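Bimanual cell: wrist keeps detouring around the basket, planner or perception?

Forum > Manipulation software > Motion planning

athina_z
Hello all, and sorry in advance for the length, I never manage to keep these short! I'm Athina Zacharopoulos, I do the planning side for our little two-arm kitchen cell at Brinbridge, and I've been stuck on this since we moved over to the Tralleteo planner. The job is sorting toy food with a basket in the middle of the table. Picks are fine. It's everything after the pick. With an object in hand, the planner treats the basket as one solid block, lid and all, so anything near the rim counts as a collision and we get a big lazy arc over the top. I logged 58 place attempts and 38 of them came back with the detour. Shrinking the padding on the collision mesh helps a bit, but then the other arm gets braver than I'd like.

Both arms are planned together at the moment, 4,000 samples per query. Pictures of the cell so you can see how crowded it gets:
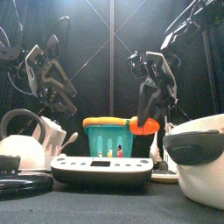
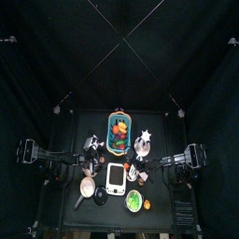 My own hunch is that the planner is behaving and I'm feeding it a bad world. The scene model is rebuilt from depth before every motion, and I have a hole-filling step in there that I wrote in January and have barely looked at since. A colleague swears it's the joint planning and wants me to split the arms. Before I tear up either half, what would you try first?

plannerpete_58
Welcome! I'd side with your colleague. Planning both arms as one big system is lovely on paper, but you're spreading those samples awfully thin. Plan the one carrying the object, treat the other as an obstacle that's parked, and I bet the arcs shrink. We did that on the Unamthorpe cell and it was a happier place afterward.

stelios_a
Have to disagree with Pete here, friendly as ever. Thin sampling gives you different ugly paths each time. Athina is describing the same ugly path over and over, and that smells like geometry to me. Hole filling on an open container is a classic, it sees the gap at the top and kindly closes it for you. Dump the scene model right before a place and look at it from the side. If the basket has a roof, there's your answer.
Stelios Antoniadis

plannerpete_58
Fair point about it being repeatable, I skipped over that. I'd still split the arms eventually though. Parking one is so much easier to debug.

stelios_a
Easier to debug, sure, but then you've given up handing things across, and I thought that was the whole fun of having two.

mugwort
Also check what you attach to the gripper after the grasp! We were using the bounding box of the object in its original pose, so a long thing held sideways got a box that was far too tall. The tsakiris plugin has a setting for it (attach_mode, I think, I'm on my phone). Took me 3 evenings to find.

athina_z
Oh you lovely people. Stelios, it has a roof. Flat as anything, right across the rim. I switched the hole filling off for the basket only and put in a plain hand-made mesh with an open top, and out of the first batch nearly all the places went straight in. Mugwort, I looked at attach_mode too and ours was on the default, so I'll change that next and run it separately, otherwise I'll never know which fix did what.

Pete, I'm keeping the arms together for now, but I did save a branch with them split, so you may get to say I told you so yet.

mugwort
Can you post the basket mesh? Ours is a similar shape and I'd rather not measure it all again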